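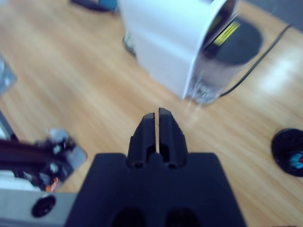
January, bench log, two-arm cell

Third pass at the Holloway grasp planner on the white appliance. I still don't believe the confidence scores. It reports high confidence on nearly every approach, including the ones I'd reject by looking at the wrist view.

Things I checked before lunch:

- Wrist stream timestamps against joint state. Worst offset in the log is 18 ms. Fine when the arm is parked, not fine at the speeds Cekel likes to command.
- Frame drops: 2 in a log of 1,273. Not our problem.
- Blur. With the wrist moving, the fingers stay fairly sharp and the appliance smears, and so does the other arm over on the left. The planner has no blur check at all. It takes a smeared edge and fits a plane to it as if it were a good one.

The tabletop is another suspect. Glare on the wood is strongest toward the right, and the base of the appliance is translucent on that side, so depth there is mostly guesswork. The Donddale segmenter gives the base a hard outline anyway. I'd like to know where it gets it.

Also the black cable that runs to the base. The collision map doesn't have it. Loltdale's notes say thin objects are "handled". Handled where? I grepped for it and found a TODO.

Changed today:

1. `min_sharpness` gate before the plane fit. Threshold is a guess, needs tuning.
2. Cap wrist speed during the last stage of approach. Ugly, but it's one line.
3. Other arm's links now masked from its own joint state. The segmenter kept merging them with the background.

Reran 3 approaches from the bag. Scores came down on all of them, which I take as a good sign, though it could just mean the gate is throwing out everything. Can't tell yet from a sample that small.

Don't merge (1) until someone has run it on a log I didn't pick. Left the branch up as `blur-gate`. Fingers nearly closed is still the start pose, check the width offset before trusting any gap number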